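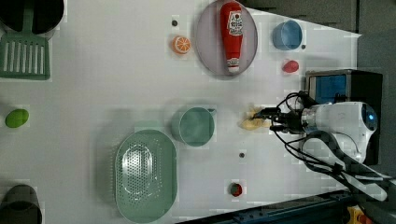 4 min read

Stirkgate play kitchen: a review from floor level

My daughter is three and a half and runs a restaurant. I eat there most evenings, usually at 5.40, when I ought to be making the real tea, and in August, when the old cardboard hob finally gave up, I agreed to find her better premises. The Stirkgate play kitchen is what we ended up with. It has been in the corner of our dining room for long enough now that I've stopped apologising to visitors and started hanging my coat on it.

Stirkgate sell it as a kitchen for ages two to seven. I'm told by the booklet that it is 700mm wide, and I believe the booklet, but you should know that this is the width with the oven door shut. With the oven door open it is as wide as your dining room.

Putting it together

It comes flat, in one box, with 136 screws, dowels and small metal things in a single bag. Other makers put these in little numbered packets. Stirkgate have gone for the lucky dip. Two of the screw lengths differ by what I would call a rumour, and if you use the long ones on the hob panel they come up through the worktop like crocuses. I know this now.

The instructions have no words, just a smiling person with no neck who has a friend to hold the other end. I had Lakmal Mridha from next door, who held the other end for an hour and a bit and then remembered something in his own house. Step 11 is printed before step 10. The sink drops in at the very last, and you will have fitted the shelf beneath it by then, so you will be taking out the shelf.

Allow an evening. Do it after bedtime, and hide the box first.

What it's like to use

Once up, it's solid. Our neighbour's boy has stood on the worktop and lived. The hob knobs click round with a proper weight to them and the oven door shuts softly on a slow hinge, so I've yet to hear anybody cry about fingers. The tap turns from side to side. No water comes out of it, a point that has been raised with me by the management on several occasions.

I'm less keen on the fridge. It has a magnetic catch so feeble that the door drifts open whenever a bus goes past, and the inside is one deep shelf with nothing to stop the contents sliding out. A strip of wood along the front would have cured it. I've glued one on myself and it looks terrible and works very well.

The hooks above the hob are stuck on with pads, and they will not stay stuck. Serpil Karabulut, who runs the playgroup we go to and has owned more toy kitchens than I've owned shoes, told me to throw the pads away on day one and use small screws. Her playgroup has a Prakance kitchen, the big double-sided one, which has had children hanging off it for years and still has all its knobs. It also costs nearly twice as much and won't go through our front door.

The food

You get a starter set of play food in the box, and I'd be failing in my duty if I didn't say it's a bit mean. There is a fish, a tomato, half a lemon and a thing we have decided is a leek. The two pans are good. The kettle has no lid, and a kettle with no lid is a jug.

We topped up from Altıntaş, whose play food is cheaper and chunkier and comes in a drawstring bag. It's a nice mixed lot and the bread has survived being chewed. The pieces are a shade too large for the Stirkgate pans, so everything on our menu is now served leaning. If your child is at the stage of putting things in things and taking them out again, go for the bigger pieces anyway.

Cleaning

It wipes down. Yoghurt comes off the worktop with a damp cloth, and felt tip comes off with a damp cloth and a change of attitude. The oven has a wire shelf that doesn't come out, so raisins that go in there are in there for good.

Money, and whether I'd do it again

Stirkgate's customer service answered my email about the missing tap washer in two days and posted three of them, which I thought handsome. Delivery was quick. The driver carried the box as far as the gate and wished me luck.

I'd buy it again, with the screws sorted into egg cups beforehand and the hooks in the bin. If you've got a wide hall and deep pockets, look at the Prakance. If you only want the food, get the Altıntaş bag and turn a cardboard box upside down, because ours did nearly a year of dinners on one of those before it went soggy.

Good: sturdy, soft-closing oven, lovely knobs.
Bad: fridge catch, stick-on hooks, step 10.
Ages: the box says two and up. The oven handle would be a stretch for a small two.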